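09/02/2024

My landlord in Tretelau sent a letter in January. From next year, the letter says, the heating in our building will be regulated by a central program, and the valves on the radiators will be taken away. We will have 21 degrees in the day and 17 in the night. The letter is polite and has two pages, and I have read it many times, because I wanted to be fair before I write against it.

I grew up in a house in Skumside where each room had its own weather. The kitchen was hot, the stairs were cold, and my grandmother slept with the window open until the first snow. When somebody was ill, we made one room warm and put the person there. It was a kind of knowledge, and a child learned it without a lesson. You knew which door to close.

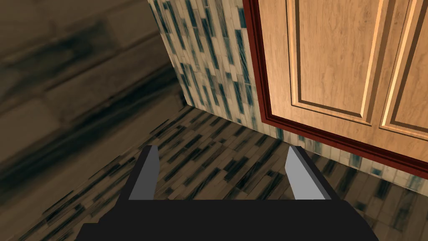

*Patterned floor, computer rendering.*

I think it is a mistake to take this knowledge away from people, even when the program does the work well. I don't say that the program is stupid. The company, Hamel, explains that a building with 40 apartments uses less energy when it is heated evenly, and I believe them. In my own apartment I paid 722 for heating last year, and I would be happy to pay less. But the letter speaks about "comfort" as if it was one number, the same for a baker who comes home at noon to sleep and for a student who sits all day at a desk.

My neighbor on the second floor is over eighty. She likes it at 24 degrees and wears a cardigan also in June. On the other side of the wall there is a young couple who turn everything off and open the windows. Until now they did not need to agree. With the new system they have to write to an office, and the office will answer in nine working days. By then the cold week is already over.

There is also the matter of doors. In a building where every room has the same temperature, you stop closing them. This sounds like a small thing, but I notice it when I visit my sister, who lives in a modern house in Fluswood. Her doors stand open from morning to evening, and one hears the television in the bathroom. She tells me that she likes it, the children are never far. I like her house too, for a weekend. At home I want to close a door and have a different air behind it – it is the cheapest way I know to have two places to live.

The wood notices it also. Our doors are old and heavy, and they swell in fall and shrink when the heating begins. I have planed the bedroom one two times. A friend who repairs furniture told me that wood prefers a steady room, so here I have to give one point to the landlord.

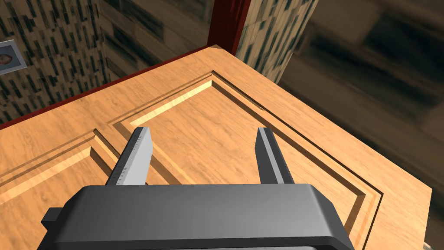
Noémie Masson, to whom I gave this text before I sent it, wrote back that I am too romantic about cold stairs. In her childhood the valve was always in the hand of her father, and the rest of the family froze in jackets. For her, she wrote, a program that treats everybody the same would have been a great relief, and she would still rather argue with an office than with him.

I have thought about her answer for some days. She is right that a valve has an owner, and I did not ask who it was in our house. It was my grandmother, of course, and she was mild. But I would still like the letter to offer something between the two: a central program that keeps the building from freezing, and in each room a small wheel that moves it by three degrees up or down. Such systems exist, I have seen one in a hotel. I have written this to Hamel, with a copy to the landlord, and four of my neighbors have signed it too.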